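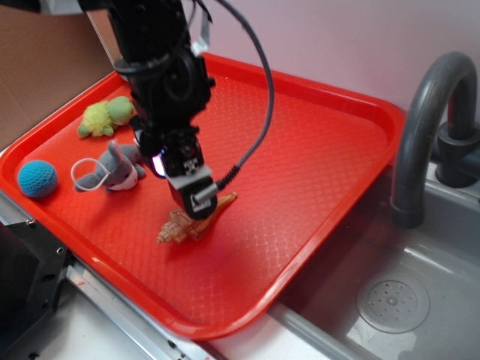 Section 4. Tray Pick Exercise: Set-Up and First Run

Posted December
By Bouchra Tawfik, Rissanen Robotics Club

This section applies to all student teams preparing for the Grurcombe tray event. Teams must complete Section 3 (Arm Power-Up and Homing) before starting. The exercise uses the Bulden arm with the standard two-finger gripper, the red tray, and soft and hard objects from the club's object box. One student serves as operator and one as observer. The two may trade places between runs but not during a run.

4.1 Placing the tray

1. Switch the arm to Hold and confirm that the status line in the Jimau control program reads READY.
2. Set the tray on the counter beside the sink basin. The rim on the sink side may extend past the counter, provided that the tray does not rock when pressed at each corner.
3. Place the objects by hand. Leave enough open floor for the fingers to come down on either side of the first object to be picked.
4. Step back behind the floor line before releasing Hold.

CAUTION: Keep hands out of the tray whenever the arm is not in Hold. The observer is responsible for calling "clear" before each release.

4.2 Checking the wrist view
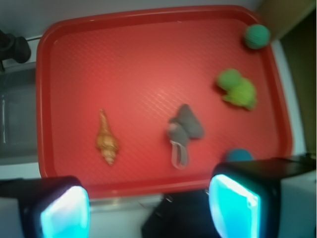 Reading time for this section: 4 minutes

1. Open the wrist view in Jimau. Both fingers should appear along the bottom of the view, with their lit pads facing each other across the gap.
2. Confirm that the tray floor can be seen between the fingers. If it cannot, open the gripper fully and check again.
3. Identify the target. In the view printed with this section, the golden-brown spiral shell lies to the left of the gray plush toy, with its pointed end up.
4. Note any object that is partly hidden by a finger, such as the blue ball behind the right finger. Do not choose a hidden object as the first target.

Note: Some blur is normal in the wrist view and does not need to be reported. If the view remains blurred after the arm has been still for 60 seconds, close and reopen the view.

4.3 Lowering the gripper
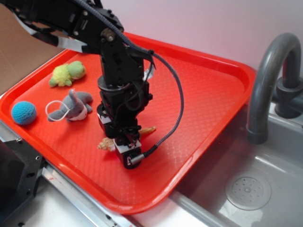
Rissanen, December

1. Move the arm over the target at travel height. Use the side view for this step; the wrist view gives a poor sense of height.
2. Look at the cable before going down. It should hang in an open loop to the side of the arm and must not pass beneath the gripper.
3. Select Slow and lower the gripper. The shadow under the gripper is a useful guide to the remaining distance - students should learn to watch it as well as the height reading.
4. Stop before the fingers touch the tray floor. If a second small object lies close to the target, raise the arm, return to Hold, and move one of the objects by hand.

CAUTION: Do not drag the gripper sideways while it is low. Raise it to travel height first, even for a small correction.

4.4 Closing on the object

1. Turn the wrist until the fingers stand on opposite sides of the object. For a long shell, the fingers should be placed across the wide end.
2. Close the gripper in short steps. Jimau accepts a closing value from 0 to 1,000; enter small changes and pause after each one.
3. Stop when both pads meet the sides of the object. Check the left and right sides separately in the wrist view.

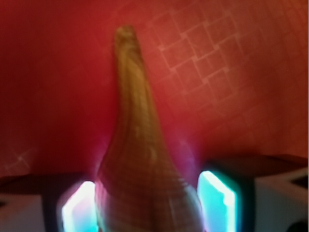 Figure 4-4. Shell between the gripper fingers, wrist view.

4. Raise the arm a short distance and wait for the observer to confirm that the object is held.
5. If the object slips, do not close the gripper further while the arm is moving. Lower the arm, open the gripper, and repeat from step 1.

Note: Plush objects need a different closing value from shells. Record the value used for each object on the team sheet, including values that failed. Marthinus Mahlangu reviews the sheets before teams are cleared for Section 5.

4.5 Ending the run

Return the object to the tray, open the gripper, and send the arm to its rest position. Select Hold before either student crosses the floor line. A team is cleared after 2 full runs with no caution broken by the operator or the observer. Sheets are to be handed in before the arm is switched off.

Related sections
Section 3. Arm Power-Up and Homing
Section 5. Timed Runs and Scoring
Team Sheet: Object and Closing Values
Grurcombe Tray Event: Rules for Student Teams
Care of the Gripper Pads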